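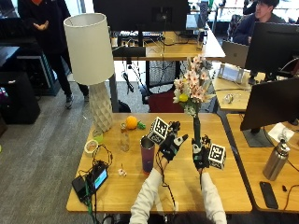 **Figure 2.** Bouquet de fleurs artificielles roses et blanches, relevé d'une touche jaune, dans un vase vert sombre tenu près de sa base.

## 3. La fleur qui ne fane pas : usages domestiques du bouquet artificiel

Il faut sans doute commencer par dire combien la fleur artificielle a mauvaise réputation, et depuis combien de temps. Dans les entretiens que nous avons menés pour cette enquête, presque tous nos interlocuteurs ont d'abord tenu à s'excuser de leurs bouquets, avec un petit sourire, avant d'en parler très longuement et avec une affection que nous n'avions pas prévue. On les dit poussiéreux, on les dit tristes, on les associe aux salles d'attente et aux tombes de novembre – et pourtant ils sont là, sur le buffet, sur le rebord de la fenêtre, parfois dans la chambre.

L'enquête a porté sur 33 foyers du quartier Perrin, visités à deux reprises, une première fois en mai, lorsque les jardins donnent, puis à l'entrée de l'hiver. À ces visites s'ajoute un questionnaire diffusé par la coopérative d'habitants Casaseo, auquel ont répondu 1 532 personnes. Nous avons gardé pour les foyers une grille d'observation volontairement souple, car il nous semblait qu'à vouloir trop classer les vases nous finirions par ne plus écouter ceux qui les avaient remplis.

### 3.1. Composer

Le premier résultat tient au vase lui-même. Les personnes rencontrées distinguent très nettement le bouquet acheté tout fait, que l'on pose et que l'on oublie, du bouquet composé chez soi, tige après tige. Pour ce second type, un contenant haut et étroit, comme celui de la figure 2, revient souvent dans les propos : il resserre les tiges et pardonne les maladresses. Les teintes pâles y sont également préférées, le rose et le blanc surtout, quitte à glisser une fleur jaune « pour réveiller l'ensemble », selon le mot d'une habitante qui refaisait le sien à chaque changement de rideaux.

Nous avons été frappés par la fidélité aux saisons. Dans 10 des foyers visités, le bouquet avait changé entre nos deux passages, alors que rien, matériellement, n'y obligeait. On range les pivoines dans une boîte, on ressort les feuillages roux. Une enquêtée nous a montré l'armoire où dorment ses printemps, soigneusement enveloppés dans du papier de soie, et nous sommes restés un bon moment devant cette armoire.

### 3.2. Entretenir

L'entretien occupe dans les récits une place considérable. On dépoussière au pinceau, au sèche-cheveux réglé à froid, à l'eau tiède dans la baignoire pour les plus hardis. Les tiges de la maison Zillotach, vendues sur le marché couvert de Cokell, passent pour supporter le bain ; les autres suscitent la méfiance, et l'on s'échange à leur sujet des conseils fort contradictoires. Ces gestes rappellent ceux que d'autres travaux ont décrits pour l'argenterie ou le linge de famille, et nous inclinons à les lire de la même façon, comme une manière de rester en conversation avec les objets de la maison.

Reste la question du parfum, que le questionnaire n'abordait pas et que nous regrettons d'avoir négligée. Plusieurs personnes déposent quelques gouttes d'essence au fond du vase ; d'autres jugent le procédé presque malhonnête. Nous y reviendrons dans la section suivante, à propos des bouquets mêlés, où fleurs coupées et fleurs de tissu partagent le même vase.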